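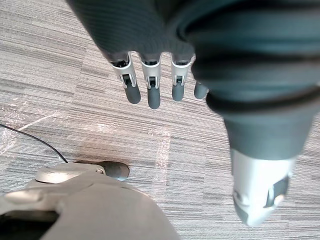
The gray stripe, at last!

So we finally have carpet in the back room, and I have been boring everyone I know with it, so now it's your turn. If you read my long moan back in April you'll remember I was stuck between a plain oatmeal and the gray stripe, and I carried both samples up and down the stairs for weeks (Clodagh Duggan said to toss a coin, thank you Clodagh). The stripe won. I went back and forth on it right up until the morning I paid for it and I haven't had one second of doubt since, which is not like me at all.

Gray stripe, back room, November 2018
Quiet enough to live with, but there's still a bit of something going on when you look down at it. I wanted gray and I got gray!

A few people asked for the boring details, so: it came from Tostgate, who also took the old one away for an extra $54. The total with the padding and fitting was $1,252, and yes, I did have to go and sit down for a while. Eamon Horgan did the fitting and was in and out in one afternoon. He asked me which way I wanted the stripes to run and I hadn't given it a single thought, so we stood in the doorway squinting for ages. We went with the long way, toward the window. I think it makes the room feel deeper. My sister thinks I'm imagining it.

Things I'd do differently? I'd order the padding a grade thicker, and I'd take the door off myself the night before, as it needed a good trim along the bottom and that held us up. Oh, and keep your leftovers! I've got a strip rolled up in the hall closet and I already have my eye on it for the bottom of the stairs.

Teresa Moynihan wanted to know about vacuuming. I go along the stripes, then across, and it takes me 9 minutes if I don't stop to move the chair. The first few times I was emptying the vacuum constantly with all the fluff, but it settled down after a couple of weeks.

Next up is the baseboards, which need paint very badly. I'm thinking white, but don't hold me to it. Samples are on the windowsill.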